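Home | News | Press | Contact

FOR IMMEDIATE RELEASE – November

Wakcombe winter clothing drive opens with new drop-off point

WAKCOMBE – The Kavska Clothing Exchange opens its winter drive this month. Over 1,000 items wanted before the cold sets in. Sweatshirts, coats, kids' sizes most of all.
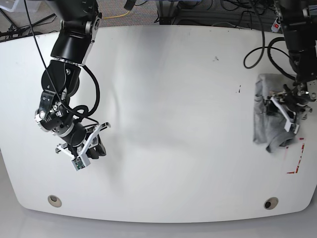 A white table with rounded corners.

Drop-off is at the Grornach building, side door, until 6 p.m. Last year 542 items went out to 300 households. Demand is up – schools are already calling.

"Clean and wearable, that's all we ask," said Setareh Ahmadpour, drive coordinator. "Zippers can be fixed. Mold can't."
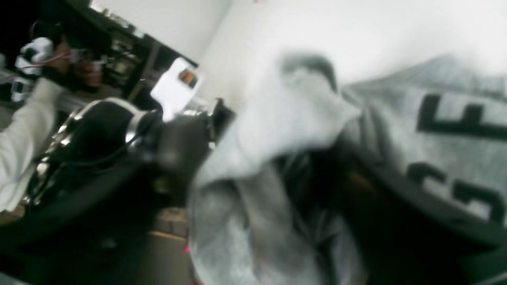 Gray knits, one with bold black lettering.

Adult sweatshirts go fastest, large sizes espcially. No pillows or single shoes please. Bags should be tied and marked with sizes.
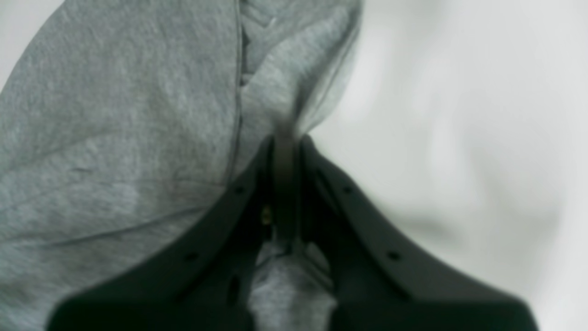
Where to bring items

Grornach building, Wakcombe, or the Chrysikopoulos bakery during store hours. Pickup for seniors by request, 37 slots avalable.

Press contact: Dionysis Karamanlidis, Kavska Clothing Exchange

Comments

marlene_t: Are scarves ok?

Pete W.: Parking by the side door is terrible, go early

dd44: do you take baby clothes

Related
Wakcombe coat swap returns
Bus changes for winter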